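Home Manuals Scoring Support

4. Setting up the Teltulus scorebook before first pitch

For scorers in the Clarnstead league. Do this at the field, before lineup cards go in. If you've scored with Siriwan (the old app) skip to step 5, the roster part is the same.

1. Charge the tablet the night before. Full charge. A long game with the screen on bright will eat most of it.

2. Sign in on wifi, at home or in the clubhouse. Field signal is bad behind the backstop and worse at Rodum Park.

3. Tap Games, then New Game. Pick home team first. If you get them backwards use Swap Sides, don't delete the game - deleting kills the roster links too.

4. Set game length. Default is nine innings. Doubleheaders are seven each, and you have to make 2 separate games, not one long one.

5. Load rosters. Max is 30 players a side. Anyone over that shows up gray and can't be put in the lineup until you drop someone.

6. Enter batting order from the card the manager hands you. From the card. Not from memory, not from last week.

Note: the DH line is hidden until you turn it on under Rules. Turn it on before entering the pitcher or the pitcher ends up batting ninth and you get to start over.

7. Read the order back to both managers. Out loud. Get a nod.

8. Tap Lock Lineup. Subs go in through the Sub button from here on.

CAUTION: Do not unlock a lineup once a pitch has been recorded. The app lets you. It will also move every at bat up one spot and there is no undo.

4.1 Pitch counter

Counter starts at zero for each pitcher and carries over if he moves to another position and comes back. Tap once per pitch. Fouls count, pickoff throws don't. Intentional walk signaled from the dugout adds no pitches, so use the IBB button and leave the counter alone.

If you miss one, hold the number for 2 seconds and type the right count. Check against the other scorer at the end of every half inning, its easier than arguing in the sixth.

4.2 Saving and sending

1. After the last out tap Final. Check runs, hits, errors against the scoreboard.
2. Fix errors first, then earned runs. Earned runs recalcuate by themselves when you change an error to a hit.
3. Type game notes if there were any - ejections, rain delay, protest. Box holds 2,000 characters.
4. Tap Send. Wait for the green check. No check means it's only on the tablet.

Note: sent games can be corrected until noon the next day. After that email Chaiwat Panyasiri with the game number, the inning and what should change.

CAUTION: Don't sign out with an unsent game. Signing out clears it. 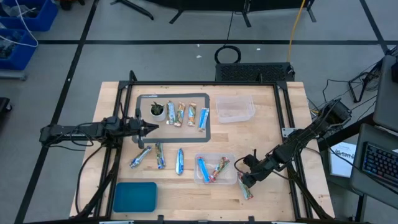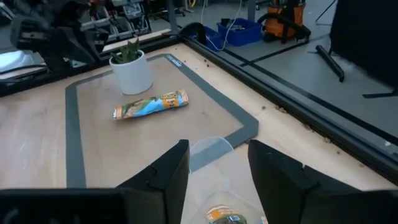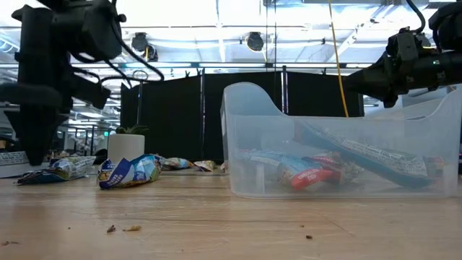

2 min read

4.3 Suspended games

Tap Suspend, not Final. Write down the batter, count, outs and runners on paper as well. When play resumes open the same game and tap Resume, then check all four against your paper before the first pitch. Playoff games in September have no suspend option, leave those open and keep the tablet plugged in.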